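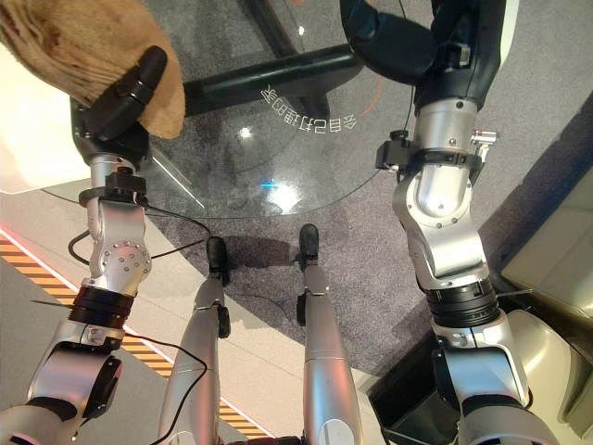

*Tan cloth, glass tabletop.*

**Ticket 206 – Dishwasher stops mid-cycle, beeps, sulks**
Status: open (again)
Location: second-floor kitchen, Wonolthorpe building
Unit: Clastulum under-counter, the one that came with the lease

**Reported problem**

Machine fills, washes for 14 minutes, stops with water in the bottom and shows E6. It then beeps every few seconds until someone opens the door, at which point it beeps faster. The manual describes E6 as "drainage event." I would have called it the absence of one.

**Tried so far**

1. Turned it off and on. Same result.
2. Cleaned the filter. Found one teaspoon, a fruit sticker and something that used to be rice. Same result, but I felt better about the rice.
3. Pulled the unit forward and checked the drain hose for kinks. None I could find. Pushed the unit back, which took longer than everything else on this list put together.
4. Ran the sink disposal, in case the shared drain was clogged. The sink drains fine.
5. Called the support line. Held for a while, was told to do step 1.

Cups are being washed by hand in the meantime. There is a sign-up sheet. It has my name on it, in several different people's handwriting.
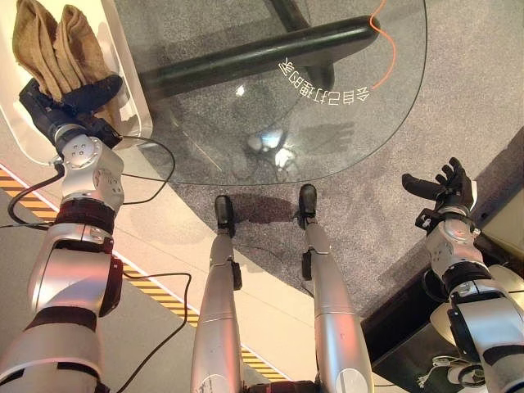

Nevzat Erdem: Did you check the high loop? If the drain hose runs straight along the floor from the pump to the sink connection, dirty water can run back into the tub and the machine thinks it never drained. It should be fastened up under the counter before it drops to the drain. Also look for the knockout plug if the disposal was replaced lately.

**Update, Tuesday, before lunch**

The disposal was replaced in August, so the plug was a promising theory. I took the hose off over a bucket and shone a light into the inlet. Plug is gone, opening is clear. Whoever put it in did that part right.

The high loop is another matter. There was a clip for it under the counter, and the hose was nowhere near the clip. I fastened it up, reconnected it and started a short cycle.
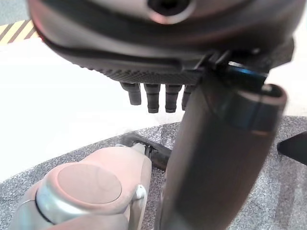
It got past the 14-minute mark, so I went back to my desk and told two people it was fixed. I should have waited. E6 came back in the rinse, with less water in the bottom than before but still enough to float a lid.

So the loop was wrong but it wasn't the whole story. I listened to the pump this time. It hums, clicks, then hums at a lower pitch, like a man who has been asked to help with a move. Ordered a replacement pump from Zakska, part number 180, and then read the reviews, in that order.

**Questions before I take the bottom panel off**

- Does the pump come out from the front, or do I have to slide the whole unit out again?
- Is there a check valve on this model? The parts diagram shows one. The parts diagram also shows a cutlery basket we have never owned.

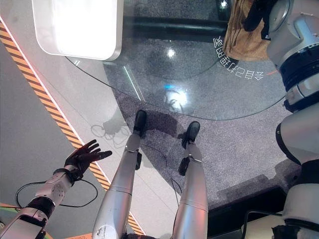

Owen: Front, two screws and a twist. Cut the power at the breaker first and bail out the tub, or you'll be wearing it. Before you fit the new one, reach into the sump and turn the impeller with a finger. If it catches, look for glass. And yes, there's a check valve, right behind the pump. It's a little rubber flap and it gets stuck half open.

**Update, same day, 4:30**

Breaker off, tub bailed. The impeller caught. I got out a curved sliver of glass, the size of a fingernail clipping, and put it in a jar for anyone who wants to claim it. The flap was stuck too, with more rice. Rinsed it and put it back.

Ran one full cycle with the old pump. No E6, tub empty, no beeping except the proud one at the end. Leaving this open until it has done 6 loads in a row. The Zakska pump can't be returned once shipped, and it has shipped.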